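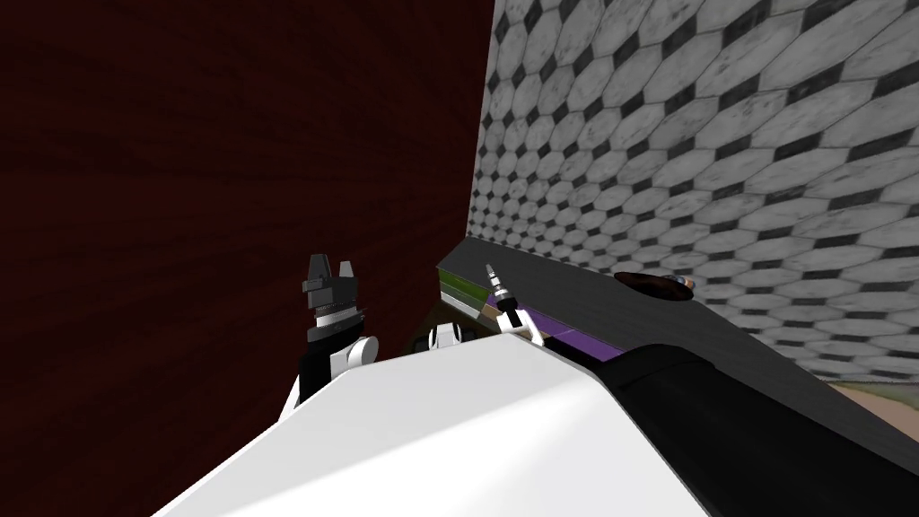
Justley Heavy Linen Curtain Panel

Unlined, pencil pleat top, sold singly

The Justley is a plain curtain panel in heavy washed linen. It is meant for living rooms, bedrooms and wide doorways where you want the fabric to hang in straight folds and block most of the daylight without going fully dark. The cloth is woven and dyed before cutting, so panels ordered together come from the same roll wherever stock allows. If you need more than one pair for the same room, order them at one time.

Sizes

Each panel is 100 inches wide before gathering. Standard drops are 84, 96 and 108 inches. Measure from the top of the rod, or from the eye of the glider if you have a track, down to where you want the curtain to stop. For curtains that just clear the floor, take off half an inch. Custom drops up to 167 inches can be cut to order and take longer to ship. Cut panels can't be returned unless there is a fault in the cloth or the sewing.

For a normal gather, the total width of your panels should be twice the width of the rod. You can get away with less on the Justley because the linen is heavy, but the pleats will look flat.

Heading and hems

The heading tape is 3 inches deep with two rows of pockets. Use the upper row if the curtain hangs below a rod and the lower row if it needs to cover a track. Pull the cords from the outer edge, tie them off and tuck them behind the tape. Don't cut them, or you won't be able to pull the panel flat for washing.

Side hems are double turned and blind stitched. The bottom hem is five inches deep and has a small covered weight in each corner. Take the weights out through the gap in the back of the hem before the panel goes in the machine.

Colors

Oat, Slate, Brick, Dark Moss and Chalk. Brick was changed in August and is now a little less orange than before. If you are matching panels from an older order, ask for a swatch first. Swatches are free and you can request all five.

Lining

The Justley is unlined. It can be used with the Adix clip-in lining, which hooks into the lower pockets of the heading tape and comes off separately for washing. Order the Adix in the same drop as the curtain. It is made two inches shorter to stay out of sight.

Rods and hooks

Plastic hooks are included. A pair of full length panels is heavy, so use a metal rod with a center bracket on any window wider than six feet. We sell the Rizzi rod in black and brass finishes. The Skiltlow ceiling track also works and has gliders that fit the hooks supplied.

Care

Machine wash cold on a gentle cycle, one panel per load. Line dry. Press on the back while still slightly damp. Expect shrinkage of an inch or so in the drop at the first wash.

Fabric test

Abrasion: 4000 cycles, no broken threads. Not recommended for upholstery.

Ordering

Stock is updated each morning. For custom drops, or if your window is an odd shape, send your measurements to Carmela Messina in the workroom before you order. Include a sketch with the rod height marked.

Page updated September 2024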